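Jan 30, 2018

Moving to a smaller flat in Hallotwood taught me how many things I keep. My friend Fedir Koval came in August to help, and we filled 11 boxes with only books and kitchen things. Five of them are still closed — I am a little ashamed of this. 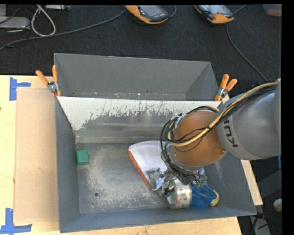
My new rule is simple. Every evening I take one box and decide about 9 things, then I stop and drink tea. What I cannot decide goes together in one place, and a large gray metal bin like this one, on a light wooden table, would suit me very well. My old suitcase is already full. Tomorrow I will open the box with letters.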